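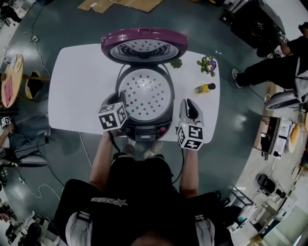
Pleneck lighthouse reopens to visitors, stairs and all

Travelers who have made the trip out to Pleneck only to stare at a padlocked door can try again. The lighthouse on the headland reopened to the public in May after two years of repairs, and it is once more possible to climb all 200 steps to the lantern room, where the view takes in the harbor, the salt marsh and, on a clear day, the parking lot at Bruvcombe.

The tower closed when inspectors found cracks in the upper landing. The work was supposed to be finished in one season. The scaffolding went up on schedule and then stayed there so long that it appeared on two different postcards, both of which are still for sale at the ferry office.

Visitors who remember the old arrangement will notice a few changes. The handrail now runs the whole way up, where it used to give out just past the third window, leaving climbers to finish on faith. The lantern room has a new floor. The gift shop has moved from the oil store to the former pigsty, and is larger than before, which says something for the pigs.

Groups are limited to 13 people at a time, and each group gets half an hour at the top. Tickets are sold at the door only, starting at 10 a.m., and the line tends to form by 9:30. There is no online booking. A notice by the gate promises it "shortly," but the notice has been rained on a good deal.

Getting there remains the hard part. The bus from Wostell goes as far as the crossroads at Tagle, where it turns around with what feels like relief. From Tagle it is a walk of an hour or so along the cliff path, well marked except at the one fork where you need it. Keep the sea on your left. The ferry from Bruvcombe is quicker and runs twice a day in summer, wind permitting - and the wind at Pleneck has opinions.

The small graveyard behind the keepers' cottages is open too, and worth 20 minutes of anyone's afternoon. Most of the stones belong to keepers and their families, and one is for a mule that hauled oil up from the landing and got a longer inscription than any of them.

The keepers' logbook is back on display downstairs, open to a different page each week. It has 867 pages, so anyone hoping to read it through should plan on a long stay. The page on view opening week recorded fog, then more fog, then a complaint about the biscuits.

Dogs are welcome on the grounds but not on the stairs. The tearoom is expected to open later in the summer. Until then, the nearest cup of coffee is in Tagle.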